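Gridby tracker / Praline policy evaluation
Ticket 298: Auto-labeler marks empty-table clips as "object present"
Status: Open, workaround in place
Component: Czarnecka (success and presence labeling)
Reported by: Halina Witkowska
Assigned to: Sławomir Głowacki
Opened: 11th April

Summary

Czarnecka assigns a presence label to every wrist clip before the Praline policy is scored on it. On the beige table it returns "object present" for clips where there is nothing on the table to pick. The wrong label counts as a missed grasp and pulls the Praline score down. I noticed because the per-clip table had failures in clips from the clear-table set, which can't contain a grasp failure by definition.

Steps to reproduce

1. Load the clear-table set from the January release of Lullura.
2. Run Czarnecka with the default config, wrist stream only.
3. Sort the output by presence score, highest first.
4. Open the top clips.

Expected: presence score near zero, label "clear".
Got: scores over the threshold, label "object present", with the box drawn in the middle of the table.

Typical frame from one of the bad clips:
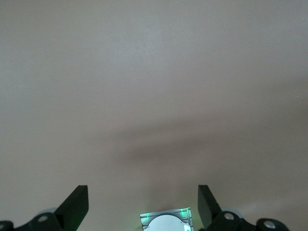
Wrist view, gripper open over bare table. Soft shadow across the middle and right.

The proposed box sits on the dark part of the shadow. In the other clips I opened it does the same thing, and when the shadow moves the box goes with it. The fingers and the module between them are masked out before the detector runs, so I don't think it is picking up the gripper. I checked the mask overlay and it covers both brackets. The green light on the module is also inside the mask.

Environment

Czarnecka main branch, default weights
Wrist stream at native resolution, no color augmentation at test time
Same result on the lab workstation and on the cluster

Log

Witkowska: First guess was exposure. I normalized brightness per clip and reran. Scores moved a little but the labels did not change. Reverted.

Witkowska: Second guess was the mask edge. Grew the mask by 6 pixels on all sides. No change in labels. Left it at the original size.

Głowacki: Can you run it with the shadow region flattened? Take the low-frequency part of the table, subtract it, and feed the residual. If the box disappears then it is the shadow and we can stop looking at the gripper.

Witkowska: Done. With the residual as input the box is gone on the frame above and on the others I had flagged by hand. It does hurt the clips with real objects. Low-contrast ones lose their box too, so this is a diagnosis and I would not ship it.

Głowacki: Agreed. I looked at how the training clips for the presence head were picked. We took 3,000 from Lullura and almost all the negatives have flat lighting. Positives mostly have an object that throws a shadow. So the head could learn "soft dark patch on beige" as a cue and never get punished for it. Would be good to see what it does with a shadow that belongs to something we don't count as a target.

Witkowska: The bin clips are good for that. The bin is a container and is excluded from the target classes, so with nothing else in view the label should still be "clear". 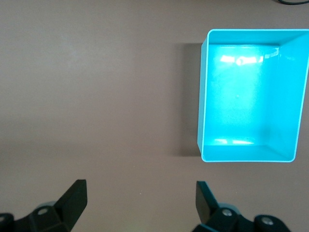
Wrist view with the cyan bin, empty. Shadow falls to the left of the bin. Expected label: clear.

Witkowska: Ran the default config on the bin clips. On this one I get 2 boxes. One is on the shadow to the left of the bin, which fits the theory. The other is inside the bin on the upper glare patch, and I was not expecting that. The fainter streak near the front edge does not get a box. The tiny pale speck on the table doesn't get one either, so the minimum size filter seems to be working.

Głowacki: The glare box may be a separate problem. Residual input won't fix it, and I would not mix it into this ticket. Please open a new one and link it. For the shadow, proposal is below.

Proposed fix

Add negatives with shadows and no target: bare table with shadow, and bin only. Keep the number of positives as it is. Retrain the presence head only and leave the backbone frozen, so that the grasp success labels stay comparable with the earlier runs. Report the presence error separately from the Praline score in the results table.

Workaround until then

Set presence_source to "manifest" in the evaluation config. This takes the label from the recording manifest and skips the presence head. It works for the clear-table and bin sets. It does not work for the older Lullura recordings, which have no presence field in the manifest, so leave those out of the comparison for now.

Effect on reported results

Grasp success labels come from a different head and I have found no problem with them. The false misses only affect the combined score. Praline numbers already in the draft were computed with the default config and have to be rerun. Please don't copy them into slides.

Open items

Witkowska: rerun Praline evaluation with the workaround, attach both tables here
Witkowska: new ticket for glare inside the bin
Głowacki: pick shadow negatives, check none of them overlap with the test split
Głowacki: retrain presence head, post the config before starting

Last comment

Głowacki: Overlap check is running. One recording session appears under different names in the two splits, so I am matching on frame hashes and ignoring the names. Will post the list when it finishes.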